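Gratura stroke planner, reviewed
30 Jun 2024
By Javiera Godoy

I've been living with Gratura since March and I've grown terribly fond of it. You give it a line of text, it plans the pen strokes, and the arm writes them out in a proper rounded hand.

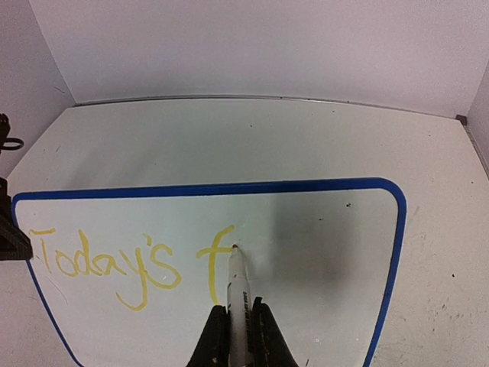
Contact control is the bit I'd pay for (the tip pressure setting goes from 6 to 90, and I leave mine at 19). Replanning is slower than I'd like, mind you, and the two-arm calibration took me seven goes, with plenty of tea!
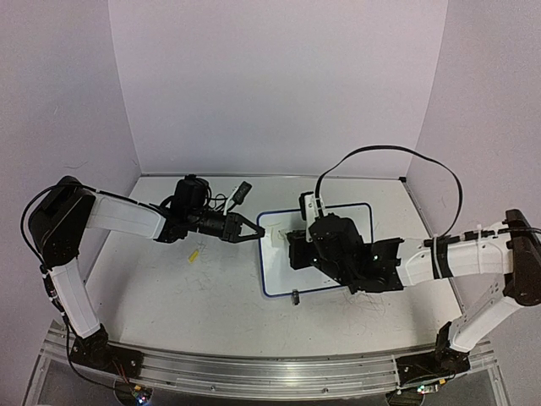
Both arms at the whiteboard, the right one reaching over it.

Four stars from me, and a fifth if they sort out the manual.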